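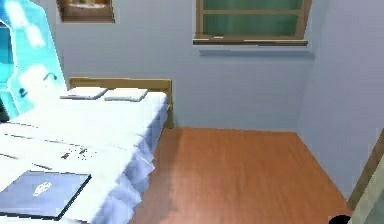
Bed linen: changes to the wash program from January

Guest apartments in the Dekker and Curkeo buildings will move to a single wash program for all white bed linen from January. Until now the two buildings have used different settings, and sheets from one have worn out faster than sheets from the other.

The new program is a 60-degree cotton cycle with one added rinse. Detergent is dosed by the weight of the dry load and the hardness of the local water. Chlorine bleach is no longer used on any item containing elastane, including fitted sheets with stretch corners. Stains are treated before washing with an oxygen-based product, left for 16 minutes and rinsed in cold water. Blood and other protein stains must not go into a hot cycle untreated, as heat sets them in the fiber.

Drum loading is limited to 6 kilograms per cycle. Overfilled drums leave detergent in the seams and hems, where it turns gray after repeated drying. Pillowcases are washed with sheets of the same fabric. Mattress protectors are washed alone and dried on low heat, because the waterproof backing separates at high temperatures.

Bed skirts with pleats or gathers are taken out of the dryer while slightly damp, hung by the top band and pressed only if creased. They do not need to be changed with every stay. Inspect the lower edge at each turnover and wash when marked.

Each bed is allotted two full sets of linen. Any sheet with a worn hem or a hole is placed in the Triso bin for recycling and recorded on the stock form. Replacement sets are ordered through Cavelik, with delivery to the Dekker linen room.

7 December 2021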